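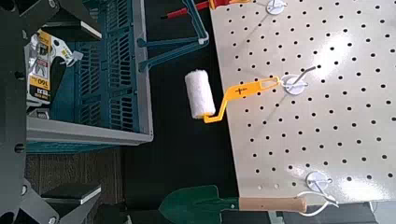 Can you get close to the robots at the Denditeck open day, or is it all behind glass?

You can stand a couple of steps from the benches while the robots are working, and the staff will talk to you the whole time if you let them.

Denditeck open day, Skunetdale – went, took pics, long post
Forum: Workshop and Home Automation > Events and Visits

bentspanner
14 October 2019
Answering the question up top first as three of you messaged me the same thing. Right, so I finally got out to the Denditeck open day at Skunetdale. I've been meaning to go for years and always had something on. Parking was in the paddock next door, sausage sizzle out the front, name tag on a lanyard, all the usual. They'd capped it at 80 people for the morning session and I reckon they got every one of them, the queue for coffee was shocking.

Most of the crowd went straight to the big palletising cell because it's loud and it moves fast. I had a look, it was good, it stacked boxes. But I ended up spending most of my morning at the pegboard bench, which had hardly anyone at it to begin with. The job was hand tools. Tool out of the crate, onto the hook. Tool off the hook, back in the crate. You'd think you'd get bored after five minutes and I was there for an hour!

What got me was how much trouble a paint roller is. I've hung mini rollers up in my own shed a thousand times without a thought in my head. But the handle slot has to go over the hook, and the frame has all those bends in it, so wherever you grab it the fluffy end wants to swing round and drag the handle off line. I watched it miss the hook twice, back off, and have another go. Third time it went on and a bloke next to me clapped. (All right, it was me.)
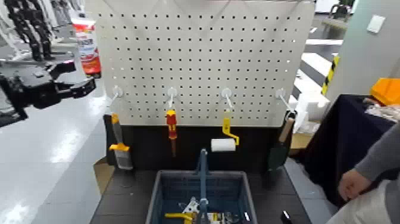 Four tools up on the hooks, more waiting in the crate.

The woman running the bench was Juniper Dunleavy and she was terrific, answered everything, including my dumb ones. They call the whole bench setup Tresora. She said they'd done 266 hangs with the roller since February and she still held her breath on every one. She also let the kids in the crowd choose which tool was next, and of course they all wanted the roller.

More to come when I've found my notes, I wrote them on the back of the sausage sizzle flyer.

shedlife_kev
Good write-up mate. I'm going to be the grump though. An hour watching a machine hang up a trowel? My apprentice can do that and he's asleep half the day. How long did it take per tool?

bentspanner
Kev I timed a few on my watch. The scraper was the quickest, the trowel was fine too. The roller took 60 seconds on its good run and a fair bit longer on the one with the two misses. So yes, slow. Your apprentice wins. But I don't think speed was what they were there to show off.

shedlife_kev
Then what were they there to show off? I've seen arms on a car line welding faster than you can follow. That was thirty years ago. Feels like we've gone backwards.

maple_and_torx
Different problem, Kev. The car line arm goes to the same spot in space every time and if you shift the door over by a thumb's width it'll happily weld the air. I program those for a living (well, I did, I'm mostly in meetings now) and I would hate to be handed a crate of mixed-up hand tools. Everything in there is lying on top of something else. Which bit is handle, which bit is blade, which one's on top, what comes up with it when you pull. I'd quote you a silly price and hope you went away.

bentspanner, do you know if they were picking from the crate with no one helping? Or did somebody set the tools up nicely first?

bentspanner
Bit of both. For the first round Juniper laid a couple of them so the handles pointed up. After that she just left them however they landed. There was always someone from the team standing at the side table, and I did see a hand go in once to turn the screwdriver over. She was upfront about it, said "that one's on me" and put a mark on her clipboard.

shedlife_kev
So it was helped.

bentspanner
Once, while I was there, yes. I'm not hiding it, I just told you!

quokkaburra
I was there too, afternoon session! Probably stood right where you were. I didn't love it as much as you did, so here's another view.

My gripe is that the board was too tidy. Four hooks in a row along the bottom, plenty of space between them, a tool on each one. My board at home looks like a magpie did it. There are hooks behind hooks. I asked one of the younger blokes whether it'd cope with a crowded board and he went a bit pink and said that was "on the list". Fair answer, but I'd driven a long way and I wanted to see it sweat.

Also the afternoon was hotter and they had to stop for a good while to fiddle with the wrist camera. The glare off the board was giving it grief, or that was the explanation we got. Somebody held a bit of cardboard up as a sunshade, which I thought was a very honest piece of engineering.

bentspanner
Ha, I missed the cardboard! No stoppage in the morning. I'd believe the glare thing, the paint on that board is pretty shiny and the lights are right over it. I was squinting at it myself.

Take your point on the tidy board. I asked nearly the same thing and Juniper's answer was that they start with space and then bring the hooks in closer once it's going on reliably. Didn't see them do it on the day.

maple_and_torx
The glare one is real. Shiny surface with a regular grid of little holes is a rotten thing to point a camera at. One row looks like the next row. I'd have gone with matte paint, or just a rattle can of primer over the lot.

ozziewidget
Newbie question, sorry. If there's a camera on the wrist, why does it need another one up top? I've got a little hobby arm from Wojcik and it only has the one, on the gripper.

maple_and_torx
Not a dumb question. The wrist one sees beautifully up close and loses the plot as soon as the tool is in the fingers, because now the tool's in the way. The high one can see the whole board and where the crate is but it can't judge the last little bit onto the hook. You use one to get there and the other to finish. With your Wojcik, try a cheap webcam on a lamp stand looking down over the bench. You'll notice the difference straight away.

ozziewidget
Thanks! I have a lamp stand and a webcam in a drawer so that's my weekend gone. Mine's just moving chess pieces at the moment. Badly.

shedlife_kev
OK, serious question then and I'm not stirring. Who's buying this? I've got a shed full of tools and I can tell you the cost of hanging them up is nil.

quokkaburra
Tool libraries? Ours in town has one person at the desk and a mountain of returns every week. Hire shops as well.

bentspanner
The talk at lunch mentioned hire shops, yeah. And packing kits, where every kit has the same six or seven tools and someone has to fill 1000 of them before a long weekend. I don't think they were claiming it was ready. There was no price list anywhere and I did look.

shedlife_kev
Hire shops I'll give you. I've seen the back room at ours. Still say a drawer is cheaper than a hook.

maple_and_torx
A drawer is where the ten mil socket goes to die, Kev.

shedlife_kev
Can't argue with that one.

ferngully_jo
Did anybody see the humanoid do anything? The flyer had one on the front and my daughter is desperate to see it walk. Trying to decide whether to bring her to the next one.

bentspanner
There was a black one with long legs standing at the back, behind the pegboard bench. It didn't move in the morning. I asked and was told no walking demo that day. Quokka, any luck in the arvo?

quokkaburra
Nope. Stood there. My nephew waved at it for quite a while. If she's set on seeing one walk I'd ring Denditeck first and ask what's on. But the bench stuff was good for kids, they got to pick tools and they got to stand closer than I expected. Mine is nine and he's now rearranged my screwdrivers, so watch out for that.

ferngully_jo
Ringing first sounds smart, thanks both. She's eight. I think choosing the tool might win her over, she's bossy.

bentspanner
Found the flyer, it was in the ute. Bits I forgot:

Gripper is two fingers only. I asked why not something more like a hand and Juniper said two fingers gives them less to go wrong, and most tool handles are made to be squeezed from both sides anyway.

The screwdriver was the one I thought would be easy, nice fat handle, but it hangs through a small hole and if it's rolled over in the grip the hole's facing the wrong way. Hence the helping hand, Kev.

They want tool donations, weird shapes most of all. She specifically asked for a caulking gun and anything with a floppy cord on it. I've got an old plumb bob I'm taking next time out of pure spite.

Bring a hat, the paddock has no shade. Toilets are through the second roller door, not the first. The first one is somebody's office and he is very nice about it.

quokkaburra
I also met the very nice man in the office.

maple_and_torx
Plumb bob is evil. Please film it. And somebody ask what they do about the tangle, when two tools come up out of the crate together. That's the bit I'd pay the sausage money to see.

bentspanner
I saw that happen! The scraper came up with the end of something else hooked on it, and the arm just stopped over the crate and gave it a little shake. Other one dropped back in. Then it carried on. I asked if the shake was planned and she said it was now.

shedlife_kev
All right, that's pretty good. When's the next one?

bentspanner
February, no day set yet. I'll post it here when the email comes round. You can have the passenger seat if you bring the caulking gun.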